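2023年1月9日
文/Sotiris Kouris

去特罗瑟姆(Trotham)之前,我以为自己要写的是一篇讲机器人有多灵巧的文章。编辑给的题目大概也是这个意思,火车上我还在本子上记了几个打算用的形容词,后来一个也没用上。到了那里,大家拉着我聊的全是规矩:手应该先到哪里停一停,另一只手闲着的时候该怎么放,盖子掀开以后算不算“完成”,谁有权喊停,喊停以后谁来写那一行记录。活儿本身呢,是家家户户都要做的小事,在桌上摆一只带盖的桶,让两只机器手去打理它。 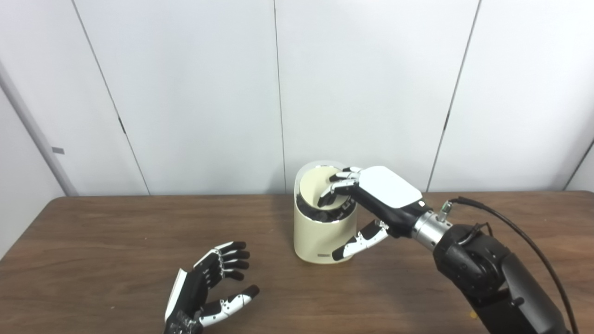
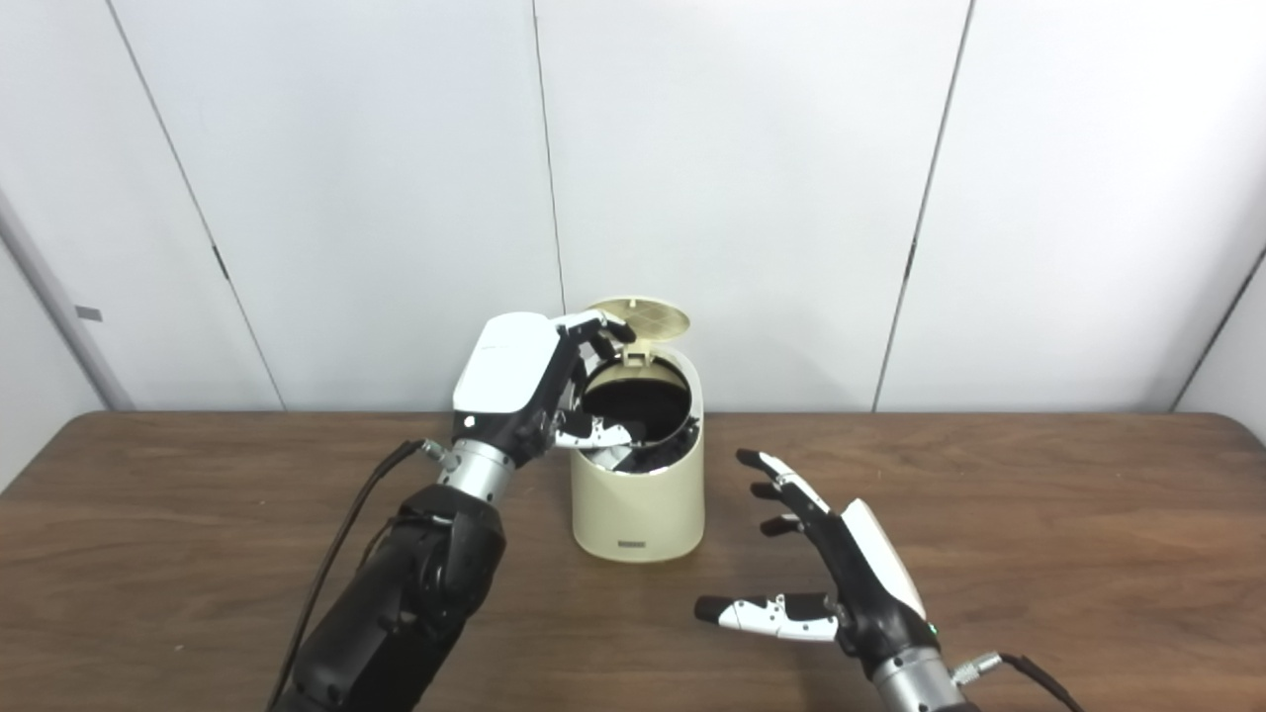 按照Paraskevi Ververidis的看法,家务机器人的规范最容易写坏的地方,就是把“手”写得太多,把“另一只手”写得太少,她说自己读过的草稿里,干活的那只手从接近到撤回写得清清楚楚,另一只却只得到半句“保持静止”,至于静止在哪里、手指张着还是收着、离边沿多远,全凭操作的人当天怎么想。

这话我是在茶水间听来的,当时水还没烧开,她一边等水一边拿两只手在台面上比划给我看,右手伸出去,左手就那么搁着,搁着搁着自己往前蹭了一点。您瞧,她说,人也是这样的。我后来在家里换垃圾袋的时候特意留意了一下,果然如此,左手从来不肯老老实实待着,总要去扶一把、按一下,有时候干脆伸到右手正要去的地方。人的两只手打架了,顶多碰一下指关节,机器的两只手碰在一起,轻则要停机检查,重则要等零件,等零件的日子在特罗瑟姆可不好过,那地方冬天天黑得早,咖啡馆关得更早。

所以他们手里有了一本册子。册子的正文连附录一共105页,封面是那种很普通的灰卡纸,边角已经卷起来了,书脊上用胶带补过。写册子的是康斯坦丁尼迪斯(Konstantinidis)工作室,一家替别人起草操作规程的小单位,从前主要写厨房设备和升降平台,这几年才转到机器人上来。提供场地的是克利斯泰克斯(Clistex),起先他们只想要一份薄薄的安全须知,贴在墙上就行。谁知道写着写着,须知变成了规程,规程后面又长出了表格,表格后面又长出了一份专门解释表格怎么填的说明。我问能不能带一本走,他们很大方,说带吧带吧,反正六月要出新版,到时候这一本就旧了。

我在回程的火车上把它读完了,说实在的,读得津津有味。

册子开头那一章讲的是桌子。您可能会奇怪,讲机器人的规程为什么要从桌子讲起,我起初也奇怪。可是细想想,手要去的每一个地方都是从桌面量起的,桌面要是高了一点低了一点,后面的话就都白说了。这一章要求每天开工前先看桌面,碎屑要擦掉,与任务无关的东西要拿走,杯子尤其要拿走(“杯子”两个字下面画了线,想必有过故事,我问了,他们笑而不答)。桌面反光也要看一看,木头桌子上了漆,光线斜着打过来的时候会有一片亮,册子建议遇到这种情况先调灯,调完灯再动桌子,顺序不要反,动了桌子就得把位置重新核对一遍,那就是小半个上午。

接下来讲物品。这里有一条我特别喜欢,说的是凡是家里真正会用的东西,就要照着家里真正的样子摆。桶里套了袋子,袋子就该有皱褶,有一截松松地堆着也无妨;盖子会自己弹起来,就让它弹,不许用胶带粘住。写这一条的人显然吃过苦头。在展会上,我们见惯了那种收拾得过分干净的演示,方块是方块,圆柱是圆柱,样样都端端正正摆在画好的十字上。机器人在那里表现很好,搬回人家里就发懵。册子管这叫“客厅病”,我觉得这个名字起得有点冤枉客厅,不过意思是明白的。

再往后是接近、接触、撤回这三段,篇幅最长,也是争论最多的。关于接近,规程要求手在碰到东西之前要有一个看得出来的停顿,长短由现场负责人定,但必须有。年轻一点的工程师不太喜欢这一条,他们觉得停顿很笨,看起来像机器在发呆。年长的几位坚持要留,理由很朴素,停顿是给旁边站着的人看的。您在路口过马路,司机慢下来朝您点一下头,您就敢迈步了;他要是一路匀速开过来,再怎么保证刹得住,您心里也是慌的。这个比方是我自己的,册子里没有这么啰嗦。

关于接触,规程把“伸进去”和“碰边沿”分开来写。伸进一个有口的容器,手指和拇指往往一个在里一个在外,中间夹着一圈边。这时候如果机械臂有一点点偏移,力量就会落在边沿上,容器会歪,会转,会被带着走。规程要求在这种情形下,操作者的注意力先放在边沿,再放在里面的东西上,并且要把容器有没有挪动作为单独的一栏记下来。我起初觉得这一栏有些多余,桶挪了一指宽又怎么样呢?后来想到自己的母亲,她厨房里的桶就靠着柜门,往前一指宽,柜门就打不开了。

至于盖子,那又是一整节。盖子是个麻烦的东西,它一会儿是障碍,一会儿是把手,一会儿又成了要保护的部件。册子列了几种情形,盖子该由哪只手管,管到什么时候可以放,另一只手张开着等在旁边的时候,应该离多远。这里就写到了Ververidis说的“另一只手”。旧的写法是“保持静止”,新的写法很长,我抄一段在这里,因为我觉得它写得有一种笨拙的好心:

“不参与动作的手应停在操作者能够同时看见其指尖与桌面的位置。手指宜自然张开,不宜握紧。若该手预备在下一步参与动作,应在记录中写明,且在写明之前不得移动。”

最后那句“在写明之前不得移动”引起了不少抱怨,有人说这简直是要机器人先打报告再伸手。康斯坦丁尼迪斯那边的答复很温和,说是的,就是这个意思,至少在练习阶段是这个意思,等到大家都熟了,可以把这句话拿掉。到我去的时候还没有拿掉。

我在那里待了两天,看了不少回,也陪着吃了不少盒饭。第二天下午,他们让我坐在记录的位置上试一试。这个位置没有什么技术含量,面前一张表,旁边一支铅笔(规程规定用铅笔,理由一栏空着),有什么就写什么。可是写起来才晓得难。难处在于忍住不替机器说话。手指到了桶口,我就想写“准备取袋”,旁边的人轻轻咳嗽一声,说您怎么知道它准备取袋?您看见的是手指到了桶口,就写手指到了桶口。我擦掉重写。过了一会儿我又写“顺利打开”,又是一声咳嗽。顺利是谁的感觉呢?我写了这么多年稿子,被一张表格教训得服服帖帖。

这条“只记看见的”在册子里排在很靠后的地方,字也不大,但我后来问了好几个人哪一条最要紧,不止一位都提到它。规程正文后面附了一份口袋卡,七条,印在硬纸上,可以别在胸前,它也在上头。另外几条里有关于喊停的,任何在场的人都可以喊停,包括访客,喊停不需要说明原因,事后也不得追问喊停的人为什么胆小;有关于线缆的,手臂上垂着的线每次动作前要顺一遍,看看会不会在转弯时绊住或者扯紧;还有一条讲交接班,接班的人要自己把上一页记录从头念出声来,念完签字。念出声这件事,起初大家都觉得难为情,现在倒成了一天里比较有意思的时候,有人念得像播天气预报,有人念得像念诗。

也有不服气的。克利斯泰克斯有一位年轻的程序员跟我走了一段路去车站,一路上都在说规程太厚。他说得很恳切,一次动作几秒钟,填表要几分钟,他们积累到现在大约3000次,您算算花在铅笔上的时间。他觉得这些内容里至少有一半机器自己就能记,人去记反而容易记错。我说那另一半呢?他想了想,说另一半确实得人来,比如桶有没有让人觉得不稳当,这种事传感器的读数是一回事,站在旁边的人往后退了半步又是一回事。说到这里他自己笑了,说看来也不能全砍。

我把他的话转述给Ververidis,她一点也不恼,还说这位年轻人的意见她早就收进去了,新版里会把机器能记的和人要记的分成两张表,人的那一张力求一面纸写得下。至于什么叫“写得下”,她和排版的人还在商量字号。她有点担心字号缩得太小,年纪大的记录员要戴两副眼镜。

说到年纪大的,我还想多写几句马米耶(Mamier)那边的事。马米耶是一处老年公寓,愿意在规程成熟以后让机器人进几户人家试着帮忙收拾厨房。公寓里的住户提前读了草稿,读得比谁都认真,回信写了厚厚一沓。他们关心的东西和工程师很不一样。有一位问,机器手在桶里翻动的时候,会不会把不小心扔掉的戒指也当成垃圾?有一位问,要是我正好也伸手去扔东西,它让我还是我让它?还有一位什么也没问,只写了一句,希望它干完活以后把盖子盖上,她先生在世的时候从来不盖。

戒指那条,规程里现在有了对应的写法:凡是从容器中取出的内容物,在住户确认之前不得并入其他袋中。谁让谁那条,写的是人的手一旦进入桌面范围,两只机器手都要停下,等人的手离开,并由人出声示意之后才能继续。我觉得“由人出声示意”这几个字值得再斟酌一下,住户里有说话不方便的,拍一拍桌子行不行?我把这个疑问留给了他们,他们记在了本子上,用的是铅笔。

盖盖子那条,正文里暂时还没有。不是忘了,是为了它该算任务的一部分还是算收尾,几个人吵到我上火车都没吵完。一派认为应该算任务,不盖上就不能记完成;另一派认为有的人家习惯敞着,应该由住户在头一天选定。我私下里偏向后一派,可是想到那位太太的信,又觉得前一派也很有道理。

火车晚了一点,我在站台上把口袋卡别在大衣上试了试,被检票的人看了好几眼。到家以后我照着它的办法换了一次垃圾袋:先擦台面,再把杯子拿走,右手伸到桶口停一停,左手张开放在一边,不许动。我妻子站在门口看了半天,喊了一声停。

我就停了,也没有问她为什么。

相关文章
·谁可以喊停:访客在机器人试验场里的权利
·铅笔与表格,一位规程起草人的工作日
·马米耶来信选登:住户读草稿
·从升降平台到机器手,康斯坦丁尼迪斯工作室的转行
·读者来信:厨房里的线该往哪边走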